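4.2 Nutzung der Leihstationen entlang des Radwegs

Für die Auswertung der Ausleihen wurde das Gebiet von Simley in 7 Abschnitte geteilt, welche jeweils mindestens eine Station des Verleihsystems Zindetti enthalten. Die Grenzen der Abschnitte folgen den Querstraßen und nicht den Stadtteilen, weil der Radweg an mehreren Stellen zwei Stadtteile zugleich berührt. Die Erhebung fand im Juni statt und umfasste 352 Befragungen, die direkt an den Stationen durchgeführt wurden.

Es zeigt sich ein deutlicher Unterschied zwischen den Abschnitten mit baulich getrennter Spur und jenen mit nur markiertem Radstreifen. In den ersten werden die Räder auch für kurze Wege am Mittag benutzt, in den zweiten fast ausschließlich am Morgen und am späten Nachmittag. Dieser Befund stimmt mit der früheren Untersuchung von Szabó in Kurnlow überein, obwohl dort das Gelände steiler ist und die Stationen weiter auseinander liegen. Margit Szabó hat für Kurnlow vorgeschlagen, die Trennung der Spur als eigene Variable zu behandeln - wir sind diesem Vorschlag gefolgt.

Schwieriger ist die Deutung der Angaben zur Sicherheit. Viele Befragte nannten die Kreuzung beim Markt als unangenehm, fahren aber trotzdem täglich darüber. Ein Zusammenhang zwischen dem subjektiven Gefühl und der Wahl der Strecke konnte nur in 2 Abschnitten festgestellt werden. Möglicherweise fehlt in den übrigen einfach eine Alternative, denn die Parallelstraßen haben Kopfsteinpflaster und werden von Lieferwagen stark befahren.

Die Kodierung der offenen Antworten erfolgte nach dem Schema von Panagiotou, das für unsere Zwecke auf 11 Kategorien gekürzt wurde. Antworten, die sich auf das Wetter beziehen, wurden getrennt geführt und gehen in die Ergebnisse des Abschnitts 4.3 ein.

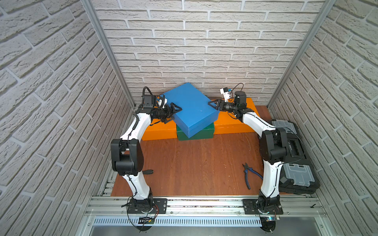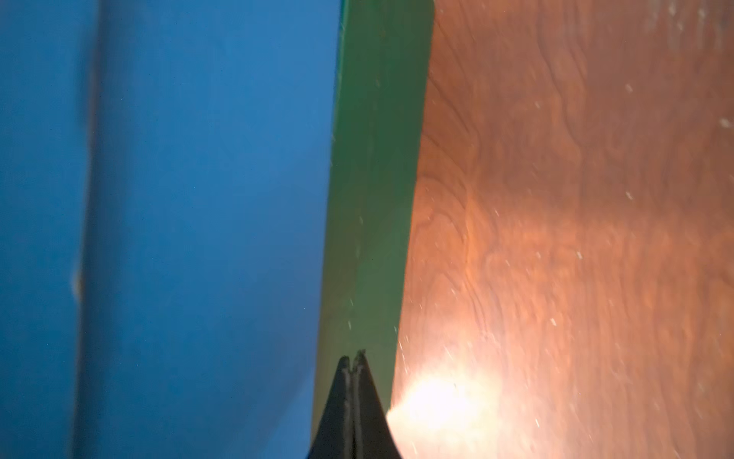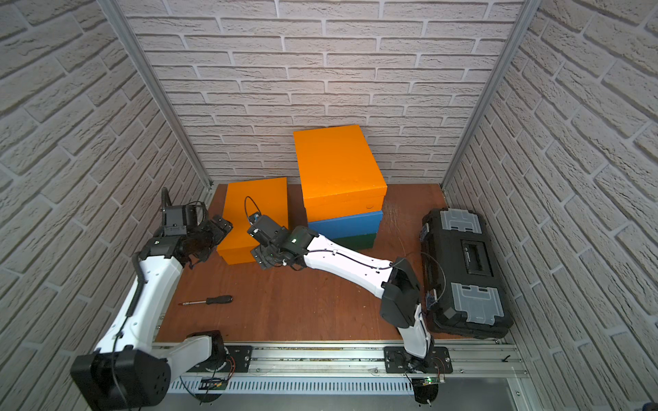 Abb. 3: Arbeitsbereich mit zwei Roboterarmen und farbigen Blöcken (oben); blaue Fläche mit grünem Streifen, Nahansicht (Mitte); Roboterarme an der Aluminiumschiene (unten).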